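The Best Thing in My Apartment Is a Pale, Boring Table

I used to own a dark table. It was handsome, it weighed about as much as a cow, and it showed every crumb I ever dropped. I put up with it for years (I'm stubborn, and moving it took four people), and then in May I finally went shopping for something light.

My goodness, what a rabbit hole! I looked at a Hanura that cost $1,900 and a Clavatlow for $1,103, and I went home both times with nothing but sore feet. What I kept coming back to was pale wood grain, the creamy kind, because of what it does for color.

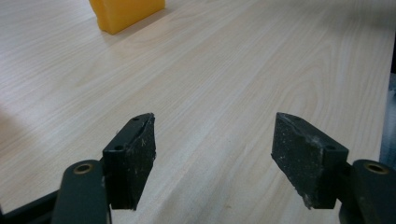

A little saffron goes a long way on a pale top.

Put anything yellow-orange on a surface like that and it glows. I've become a bit silly about it -- oranges, mustard napkins, a $200 Vurkura bowl I had no business buying.

The grain matters more than I expected, too. Some tops have skinny, straight lines and nothing else, and I find those a little stern. I like a pattern that wanders, with some big loops thrown in so your eye has somewhere to go while the coffee brews.

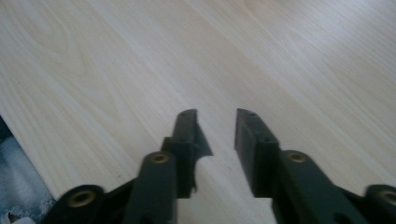 Broad arches on one side, long diagonal streaks on the other.

Then there's the shape. Get rounded corners if you have hips, is my advice. A small grommet hole is handy for a lamp cord, and a gray carpet underneath keeps the whole corner calm. Just watch where your light falls, as pale tops can throw back a fair bit of glare.
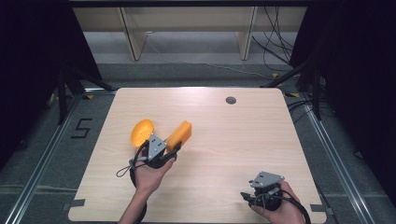
Living with a light top

Wipe it with a soft, damp cloth and skip the gritty cleaners.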